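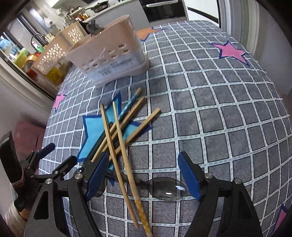

According to the reply from the Pomville list, the hum in the Darko receiver is a first filter capacitor going open, and swapping tubes to chase it is a waste of good tubes. The same reply says to check the screen dropping resistor before ordering anything.

Saturday, August 3, 2019

Darko table radio, bench session two. Took the advice and left the tubes alone.

Brought it up on the variac with the dim bulb in series. Bulb glowed and settled, no smoke. Hum present at any volume setting, so it isn't coming in through the front end. Bridged the first filter with a new 22 uF 450 V part (power off, clipped in, power back on) and the hum dropped to almost nothing. Bridging the second one made no difference I could hear.

B+ at the rectifier was 100 V before bridging, way down. With the new cap across it I read 426 V off load at the transformer winding end to end, and B+ came up where the chassis label wants it. So the list was right on that part.

Screen resistor: marked 470 ohms, measures 622 out of circuit. Too far off to keep. Replaced it with a 1 watt film part. It looks wrong next to the old dogbones but it is under the chassis.

Two paper caps leak badly. The coupling cap to the output grid was putting positive volts on the grid, which probably explains why the output tube tested tired back in March. Replaced that one today. The other is the tone control cap, still in there, do it next time.

Output tube is the Firora one from the Vunditdale estate box. Reads 56 on the tester against a reject line of 40. Fine for now. Cleaned the pins and the socket – one contact was loose and I tightened it with a dental pick.

Alignment not touched. Stations on the low end read a little high on the dial but everything comes in. No point doing the IF cans until the rest of the paper is out.

Left to do:
tone cap
line cord, the rubber is cracking at the strain relief
dial cord slips near the top of the band
AVC bypass, check value against the schematic, the copy I have is hard to read there

Old filter can stays on the chassis, disconnected, new caps mounted on a terminal strip below. Leads are tagged.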